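How to prepare your bicycle for the path from Stevbridge to Hetley

Posted 5/27/19 by Erdem

I moved to Stevbridge for work and I did not know the country roads at all. Since then I ride to Hetley and back almost every weekend, when the weather allows it. Some colleagues asked me how they should prepare for the same ride, so I wrote down my way of doing it. The distance is 23 kilometres in one direction, and you do not need an expensive bicycle.

What you need

A pump with a gauge
A small bottle of chain oil
Two old cloths
A set of hex keys
One spare inner tube and 2 tyre levers
Water and something to eat

Step 1. Check the tyres

Do this the evening before. Press the pump well on the valve and read the gauge. The correct pressure is written on the side of the tyre, usually as two numbers, and I stay in the middle between them. Then turn the wheel slowly and look for small stones or glass in the rubber. Take them out with a fingernail or a small key, not with a knife.

Step 2. Clean and oil the chain

Hold a dry cloth around the chain and turn the pedals backwards until the cloth comes away almost clean. Put one drop of oil on each link, wait 3 minutes, and wipe again with the second cloth. Many people leave too much oil, and then the dust sticks to it. In November I do this after every ride, in summer every second one.

Step 3. Test the brakes

Walk beside the bicycle and pull each brake alone. The wheel must stop before the lever touches the handlebar. If it does not, turn the small adjuster at the end of the cable a half turn and try again. If the pads are thin, please go to a shop first.

Step 4. Learn the route

Leave Stevbridge by the old mill and follow the signs for Eresmont. After the second bridge the houses finish and you have grass beside you for a long time. Keep to one side, ride in a line when you are a group, and look far ahead.

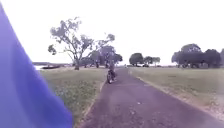
A motorcycle on a narrow paved path.

At Eresmont there is a tap behind the church where you can fill your bottle. From there the way goes up for some 200 metres, quite steep, so change to an easy gear before the climb begins. I changed too late the first time and my chain fell off.

Step 5. After the ride

Wipe the frame, look at the tyres once more and loosen nothing that you did not need to loosen. If the bicycle is wet, dry the chain before you put it inside. I keep the spare tube in the saddle bag all the time, and I write in a notebook when I changed the brake pads.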